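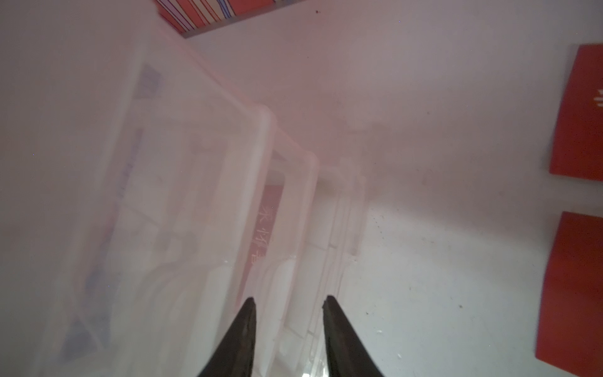

The big frosted box, corner view. Red label showing through the side.

Hi all,

Sorry for the slow answer, I've been meaning to sit down to this one since it came in. Quoting the bit I'm replying to so it makes sense in the archive:

> On 19/04/2015 a list member wrote:
> I'm finally getting the pantry and the craft closet out of cardboard and
> into plastic. Does anyone here buy the see-through kind, or do you go for
> solid colors and label everything? I was looking at the Pichler ones
> because they stack, but the store in Wirkcombe only had the cloudy type
> and I couldn't tell if you'd be able to see what's in there. Also, do the
> ribs on the sides do anything or are they just there to catch dust?
> I have a lot of tea and dried stuff, plus fabric. Budget is small.

OK, so I am firmly in the cloudy camp and I'll try to talk you into it!

I went through a solid color phase when we moved. Everything was gray, it looked gorgeous on the shelf for a month, and then I couldn't find a single thing without pulling down the whole stack. I had labels, sure, but I kept moving stuff and not changing the labels (I know, I know). Then I swung the other way and got the totally clear ones from Garnix, and those I didn't like either. You see every crumpled bag and every half used packet, and the whole shelf looks like a mess even when it isn't one.

Cloudy is right in the middle for me. Take the photo up top – the plastic is milky enough that most of what's inside goes to soft shapes, but the red label still comes through, a bit pinkish from the haze. I can't read most of the characters on it through the side like that, and I don't need to. Red strip with the writing running top to bottom, that's enough for me to know which box I want. So my advice would be to put anything with a strong color on it right up against the wall of the box, and let the plain bags sit in the middle where they just blur out.

About the ribs. Mine do collect dust, no point pretending otherwise. A dry paintbrush gets it out in no time, or the dish sprayer if you have the box empty anyway. But I'd still take ribs over smooth sides any day. I had a smooth one of about the same size and when it was full the walls bowed out so far the lid popped up at the corners. The ribbed ones have held their shape, even the one with all the flannel in it.

The thing I'd check in the store is the rim. Run your thumb along it, especially at the corners. You want it thick and you want it rounded, so you can get your fingers under and lift without it digging in. I've thrown out 2 boxes over the years and both of them went at the corner of the rim, never the bottom.

For the tea and dried stuff I would not count on the lid by itself. Keep everything in its own sealed bag or tin and think of the box as the thing that keeps it together. Tea picks up smells like crazy – I once stored mine next to a bag of dried mushrooms and had mushroom tea until May. And don't mix food and fabric in the same box even if you have room left over. (Ask my quilt backing.)

Sizes: I measured one of my shelves at 42 inches and it takes a row of the medium ones with a little space to get a hand in. Measure yours with the shelf brackets in the way, not just the board. I didn't, and ended up with a large one living on the floor for most of a winter.

As for where to get them, the Pluvdale outlet had a whole wall of cloudy ones last time I was over there, lids bagged separately, so check you grab the right lid for the right box before you leave. They look the same and they are not the same. If you'd rather stick with Pichler, the cloudy ones you saw in Wirkcombe are fine as far as I'm concerned. Hold one up to the window in the store with your purse or a magazine inside and you'll see right away how much shows through.

Does anybody have a good way of getting old sticker glue off this kind of plastic without leaving it scratched up? Oil sort of works but then I'm washing off oil. I still have one with half a price tag on the front and it bugs me every time I open the closet.

Let us know what you end up buying, and post the closet when it's done!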